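Home | News | Events | Archive | Contact

Lovness Wants Your Lunch Hour

The Lovness building has a new quiet room policy, and I have read it twice. Tenants may book the room for up to two hours, but only through the Sanna app, and only if their floor has "wellness minutes" left. Mine had six in February. I have no idea who used the rest.

Fares Khalaf in the leasing office calls it a fairer system. Maybe. The old sheet of paper on the door worked fine for five years, and it never asked me for a password.

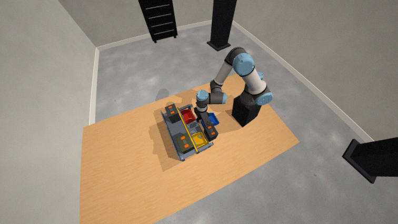
Simulated robot arm over a caddy tray.

Wiebke Dreßler on the third floor has asked for the booking numbers and was told they are being reviewed. I'd like to see them too, before the app is rolled out to the parking spaces. Comments go to the leasing office, room 616.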